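Dunddale Workshop, Notebook 53
Entry for 14th April
Subject: cleaning and condition of the brushed metal surfaces

Work resumed on the surface trial which was set out in the December entry and deferred while the store was being rearranged. The purpose remains to settle one method of cleaning for all brushed metal in the workshop, so that the finish does not vary from one area to the next according to who last attended to it.

Two cleaning agents were compared. The first was the Cornero neutral cleaner, stock number 766, diluted as stated on the container. The second was the Demamar spirit wipe, stock number 974, used as supplied. Each was applied to a test plate held at the sink bench, with a fresh cloth for each pass. The plates were left until the following session and then examined under the overhead lights and again with a hand lamp held low to the side.

The Cornero cleaner left an even finish, apart from slight marking where the cloth had been turned. The Demamar wipe dried more quickly but left a faint bloom towards the edges of the plate. A second pass with plain water removed most of it. Plate 92 had an old scratch across the grain and has been left out of the comparison.

Smudging is most apparent along the lower edge of the large metal surface, where it takes on a frosty look against the pale streaks of reflected light. Readings of gloss were not taken, as the Hellström meter is away for adjustment. The entry will be completed when it is returned.

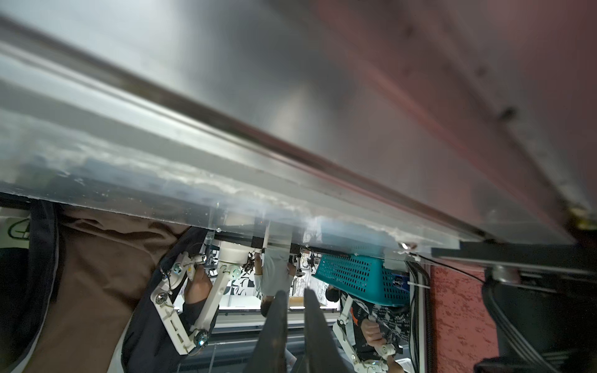 In which direction should a brushed surface be wiped?

Along the grain, in long single strokes, with the cloth folded to a clean face after each one. Circular wiping carries residue across the brush lines and leaves marks which show under side lighting.

For the present the Cornero cleaner is to be used on all brushed metal. The Demamar wipe is retained for adhesive residue only and is to be followed by plain water and a dry cloth. Abrasive pads are not to be used on any brushed finish.

Perforated plastic baskets are to be washed separately in warm water and drained before they are returned to use. Cloths from the trial have been bagged and labelled.

Outstanding: gloss readings; a replacement for plate 92; revised wording for the card above the sink, which still refers to the former cleaner.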